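Nunstead Makers Help > Robotics > Hands and grippers

Five-finger hands or plain parallel grippers for small objects?

Asked in April, viewed 884 times

Hi all! I have a two-armed setup that came to me with a pair of Tekin parallel grippers, and I've been offered a good price on two Drekent hands (the four fingers and a thumb kind). Most of what I want to do is pick little household things off a table and drop them in a tray. I've read everything I could find and I'm more confused than when I started. Are the hands worth the extra wiring and fuss, or should I stay put? I'd be so grateful to hear from anybody who has tried both.

3 answers

Answer 1 (accepted)

Oh, I went back and forth on this all winter, so you have my sympathy! I ran both on the same arms with the same Trudo controller, 39 tries per object. The pencil and the little bottle with the yellow cap were easy for either one. The die went to the gripper, no contest, and so did the padlock if you grab it by the brass body. The hands won on the clear chain, where the thumb can pin a link while a finger curls under it, and the spoon was close to a tie.

Whichever you choose, do put something soft on the table. Mine has a teal felt mat, and it forgives a fingertip that comes down a bit too low, which on a bare tabletop used to trip the force limit and stop everything.
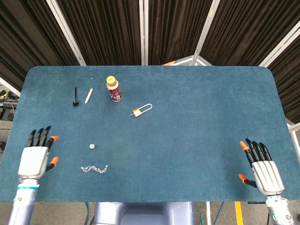

Answer 2

grippers. hands are a pain to calibrate

Answer 3

I mostly agree with the first answer, but I'd add that the fingertip pads matter more than people think. I swapped mine for a softer set and my dropped objects went down a lot, for very little money. Also check your cable length before you order, bearing in mind that the wrist has to turn all the way round. I came up 15 inches short and lost a whole weekend to it, so measure twice and then add some!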